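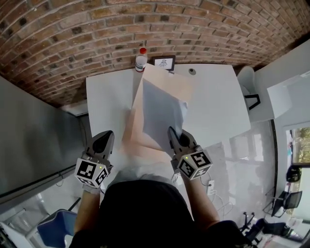
4.2 Submission and selection of the texts

The second anthology of the Plorno writing group was open for submissions from November until the spring, and the call was closed on May 29, 2019. In this period the editors received 196 texts from writers living in Skorkumdale and in the villages near to it. Prose was accepted up to a length of ten printed pages. For poems there was no limit of length, although the call asked that one poem should fit on one sheet if possible.

Texts could reach the editors in two ways. The first was the online form on Larkumix, which the group already used for announcing its monthly readings. The second was a paper copy, left at the counter of the Chmielewska bookshop. In the first volume only the online form existed, and several members of the group had complained that older writers were left out by it. The paper copies were kept in a large paper bag under the counter (for a light-coloured bag of large size, see Figure 2) and were collected by an editor at the end of each month. Each copy received a number on its first sheet, and the name of the writer was covered before reading.

Two editors read every text independently and marked it as "yes", "no" or "talk". The mark "talk" was used much more often than the editors had expected. In the interviews they explained this mostly by the mixed character of the submissions. A short memoir about a closed ferry line, for instance, was considered weak as a story by one reader, while the other one wanted to keep it for its local words, which he had not seen in print before. Such cases were discussed in the back room of the bookshop, and the discussion could take a whole evening. We were allowed to attend these meetings and to take notes, but we did not record them.

From our notes we can see that the editors used at least two different ideas of quality side by side. According to one of them, a text is good when it would be interesting also for a reader who has never visited Skorkumdale. According to the other, a text is good when people of the town would recognise their own life in it and would like to hear it read aloud. The editors did not name these ideas themselves, and the same editor could defend the first idea in one meeting and the second in the next. Poems were judged more often by the first, and family stories more often by the second. For humorous pieces we could not find a clear tendency.

The place of the reading evenings in this process deserves a separate remark. Roughly 100 of the submitted texts had been read at such an evening before they were sent in, some of them more than once. The editors therefore often knew the text, and sometimes also the voice of its writer, even when the name was covered. We asked whether this made the covering of names useless. The editors did not agree with this. In their opinion the covered name was a sign of respect to the writers who had never read in public, and they wished to keep the practice for the next volume.

4.3 Work on the accepted texts

After the selection, every accepted writer received a letter with suggested changes. Most suggestions concerned the length of the opening and the punctuation of dialogue. Dialect spelling was left as it stood, unless the writer asked for advice. Where a writer refused a change, the editors printed the original version, with the exception of plain typing mistakes, which were corrected in all texts.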